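News > Community > Local Groups

Toy library in Pallesum finishes holiday sort, reopens with new lending baskets

January 5, 2019 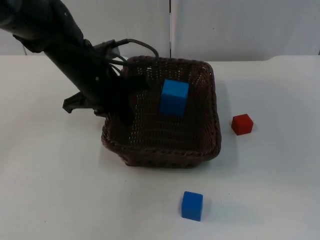

A blue cube in one of the wicker baskets at the Pallesum toy library.

The Pallesum toy library opens again this morning after being closed for the last part of December while its stock was sorted and repacked.

The library lends toys, blocks and puzzles to families in Pallesum and the nearby villages. Its stock now stands at 3,130 pieces, up from last winter after a large donation from the Majumder day care center, which moved to a smaller building in the fall.

Most of the work during the break went into the block sets. Loose blocks had been kept together in deep plastic tubs, and parents had complained that sets came home with parts missing. Each set now has its own woven basket and a card listing what belongs in it. The library bought the baskets from Corura, a housewares store on the main street, and paid for them out of the proceeds of the fall book sale.

The brown wicker baskets are roughly square, with rounded corners and a thick braided rim. They are meant to be carried home and brought back with the blocks inside. Families who would like a cloth bag to go over the basket in bad weather can ask for one at the desk.

A total of 214 families hold a card at present. The yearly fee stays the same. Loans are still for three weeks, and a household may have up to eight items out at once. A basket of blocks counts as one item, however many pieces are in it.

Puzzles with missing pieces have been taken off the shelves and put in a box by the door, free to anyone who wants them for craft projects. Battery toys will be lent out again later in the winter, when the new chargers have arrived.

Toys borrowed before the break can be returned at any opening through the end of the month without a late charge. The return shelf is now on the left side of the entrance hall, next to the coat hooks.

The library is on the ground floor of the Bisby building. Parking is behind the building, with the entrance on the side street.

Related items

Book sale pays for new shelves and baskets
Majumder day care settles into smaller building
Winter hours at the Pallesum swimming pool
Bisby building to get new front steps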